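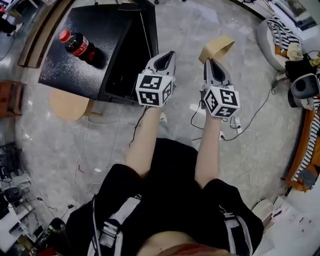 Issue 209, page 3

September
By Philomena Aryee

Would you rent the Harawira hand kit?

Several readers have written in about the Harawira kit, which Gusotham now rents out by the month. You hold a gripper in each hand, do a household job with them, and the recordings go off to train a robot arm. The brochure says anyone can be "collecting in minutes". I had it for a fortnight and I have my doubts.

The grippers are decent. They open and close smoothly, and the grey jaws got hold of most of what I gave them. Each one carries a white cube with black-and-white markers on it, so the software can work out where your hands are. Fine, as long as you keep the cubes in view. Turn your wrist the way you would to pick up a bottle lying on its side and you start to wonder what is being recorded.

Then there are the cables. One hangs from each gripper, and by the time the power strip was down on my floor I was minding my feet more than my hands. Gusotham calls the kit "fully portable". I would call it portable if you have a car and a free afternoon. The harness goes over both shoulders and buckles at the front, and the straps need letting out between one person and the next. Tin-yau Kao, who shared the sessions with me, had sore forearms well before lunch on the Tuesday.

The price is 800 a month, with 2 months the least you can take. Support is by email only. My question about lost tracking was answered with a link to the manual, which I had quoted in my question.

Uketham's rival set, the Huda, costs more and I haven't tried it, so I can't tell you it's better. I would ask Gusotham for a trial week before signing anything, and I'd want to see my own recordings played back before paying for a second month.

14 shares
3 comments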